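The Basket Was Supposed to Help

I bought the basket for fruit. I want that on record, as the household has since developed other theories. It was going to sit on the white table looking rustic, and we were going to become people who reach for a pear at four in the afternoon instead of finishing the biscuits.
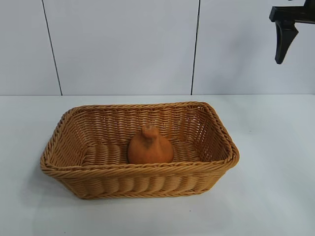 Posted by Inès Lemaire, 21 August 2025
Filed under: House, Grumbling

So, the orange thing. It came from a market stall in Lorkden and I've never settled what it is. I bought it as a gourd. Brodie says pear. My neighbour Kristýna picked it up, turned it over and asked very kindly whether it was meant to be a bird, and now I can't look at it without seeing a beak. Whatever it is, you can't eat it, so as a contribution to the fruit basket it lacks something.

Real fruit lasted 6 days. Then the basket began to fill with the usual: takeaway menus, a bicycle light, the spare key to a shed we left behind in Mestden. By last week you couldn't see the bottom. I tipped the whole lot out on the floor and sorted it into piles, which took 40 minutes and one row about batteries (Brodie believes they recover if you rest them).

I like the basket better with next to nothing in it. It has a fat plaited rim, and the floor has ridges like a ploughed field. I'd paid good money for all that weaving and then hidden it under post.

The rule now is that only the gourd lives in there. Brodie's view is that a basket that size for one small ornament is a waste of a basket, and that the ornament could perfectly well lie on the table next to it.
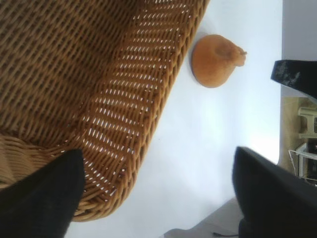 What I've learned about table tops

A clear bit of white table is an invitation. Put one orange object down on it and you have a display. Leave it overnight and it has company: a pen, a receipt, somebody's sunglasses. The biscuits are back as well, in their own tin on the shelf, and I notice that never gets cluttered.

Brodie has asked if the batteries can go in the basket, just until December. I've said I'll think about it.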